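My job at Vurndale, two years in

When I started at Vurndale I packed ornaments by hand at a long table with a radio going. My sister still thinks that's what I do all day! These days I spend most of my shift minding a pair of arms while they practice on a little Christmas tree, and yes, we do this in September.

I was nervous about it back in February. Florêncio Simões, who trained me on the packing line, told me to learn the new stuff before someone else did, so I put my name down. Now I set out the tray, hang the ornaments, and write down every try in a notebook. My goal for this round is 153 tries, and I have the hand cramps to prove it.

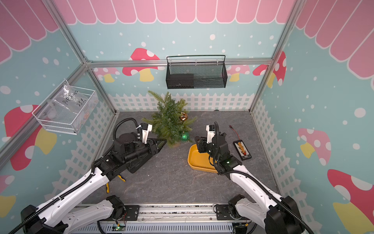
What changed for us

The work is easier on my back and harder on my patience. On the table I could let my mind wander (I planned a whole kitchen remodel that way), but now I have to pay attention to dumb little things like which way a string loop is facing. A ball ornament is slippery and light, and the loop on top loves to snag in the needles. I never thought about that when my own fingers were doing it. 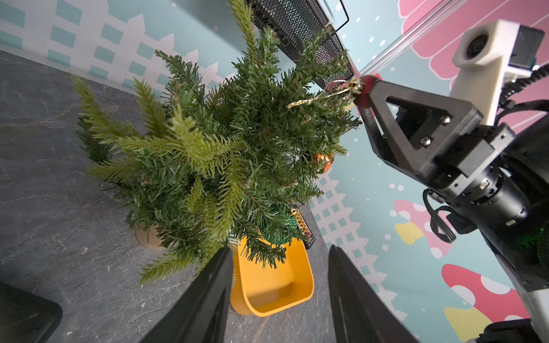
Vurndale Seasonal Goods - Cell Team, Brondano Building

People ask me if we're all going to be replaced. I don't know. Our hours stayed the same this year, but the talk at lunch is different, and a couple of folks on the packing line won't come near the cell. I get it. I'd like the company to say out loud what happens once the practice part is over, and so far we've had one meeting and a box of donuts.

I do like the mushroom wallpaper, though. It beats the beige in the Cenville building by a mile - and I get to sit down!

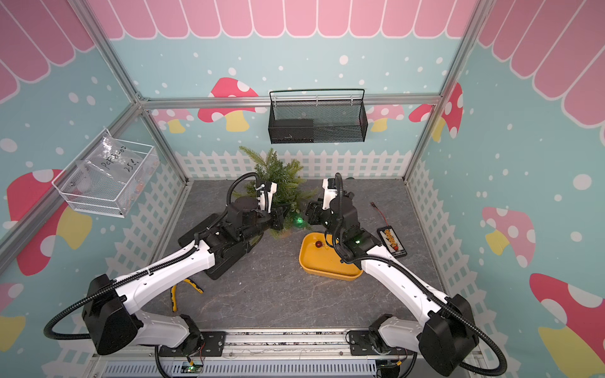
Both arms at the tree, with one dark red piece in the yellow tray.

Next week I'm showing two people from the packing line how to keep the notebook. I should probably work on my handwriting first.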